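4.2 Oiling a Sirnik Maple Worktop

1. Sand along the grain with 100 grit and wipe off the dust.
2. Apply a thin coat of Sirnik oil – seams and end grain included.
3. Wait 12 minutes, then buff off the excess.

CAUTION: Lay used cloths flat outdoors to dry. Oily cloths can self-heat. 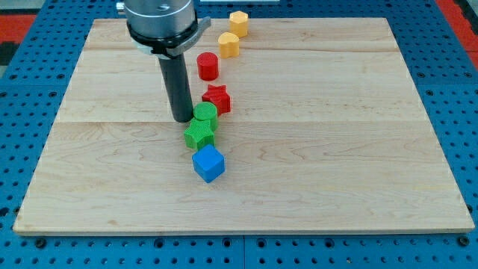 When is a second coat needed?
Apply one after around 60 hours if water no longer beads on the surface.

Note: Keep the worktop unloaded between coats.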